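Week 5 notes: House rules for running an arm, and where they come from

Hi all. A few of you asked me to write up what I said last session about rules, because I talk fast and the slides were mostly headings. So these are my talking notes, tidied up a little. Bring them to lab, and scribble on them.

First, the word "standard." In this course I use it for the big published documents that a committee wrote and you pay for. I use "house rule" for anything we made up ourselves. You need both. A standard will tell you that you have to think about pinch points. It won't tell you that the stapler lives at the front of the table.

We do most of our practice in simulation, on the table task you've all met by now (small items, one cardboard box, one arm). I know it's tempting to treat the sim as a place where rules take a day off – please don't! The habits you build there walk straight into the real cell with you.
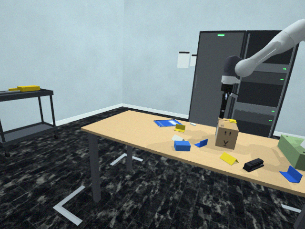 Fig. 1. Simulated cell, gripper over the box. Note the white floor markings by the table.

Floor markings first, then. When Grażyna Śliwiński taught this unit she made everybody write down what each mark was for before they could touch a controller, and I've kept that. In our cell plan the corner marks say where furniture goes. They are not a safety boundary, and I will take points off if your risk sheet says they are. If you want a line that people mustn't cross, draw it, label it, and put it in the sheet.

Next, approach moves. Our house rule is to come in from straight above for the last 36 mm, slowly, with the fingers pointing down. Coming in sideways is faster and you'll all want to do it. Vilmos Bakos tried it in his Haslam project and spent most of April sorting out which knocked-over items were his planner's fault and which were the grasp's. If you keep the last bit vertical, you can tell those two apart in the log.

Then clutter. I like a messy table for testing, and I'd rather see you fail on a messy one than pass on a bare one. But mess has to be written down. Every run gets a layout file with the start pose of every item, including the ones you don't plan to touch. Run 639 in the shared folder has no layout file, and so it's useless to us, even though it's a lovely run. 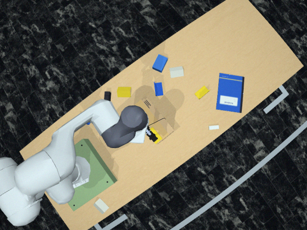 Back to the paperwork side. Your risk sheet has 2 columns that people mix up all the time, so let me go slowly. "Hazard" is the thing that could hurt someone or break something. "Measure" is what you did about it. "Be careful" isn't a measure. "Speed limit set in the controller, checked by Aniela" is one – it names the thing and the person who checked it.

Aniela Cieślak and Szymon Brzozowska are your checkers this term. You can't check your own sheet, and you can't swap sheets with your bench partner either (yes, I noticed).

One thing about stopping. If you aren't sure what the arm is going to do next, stop it. You don't need a reason and you won't lose marks for it. Write the time and what you were looking at, one line is plenty, then ask a checker before you restart. Same in sim, same in the real cell.

For next time: read the Tradon handout, the first half only, and fill in a risk sheet for the box task. Send it to Wiesława Malinowski by noon the day before lab. Use the new template, the old one is missing the column for who checked.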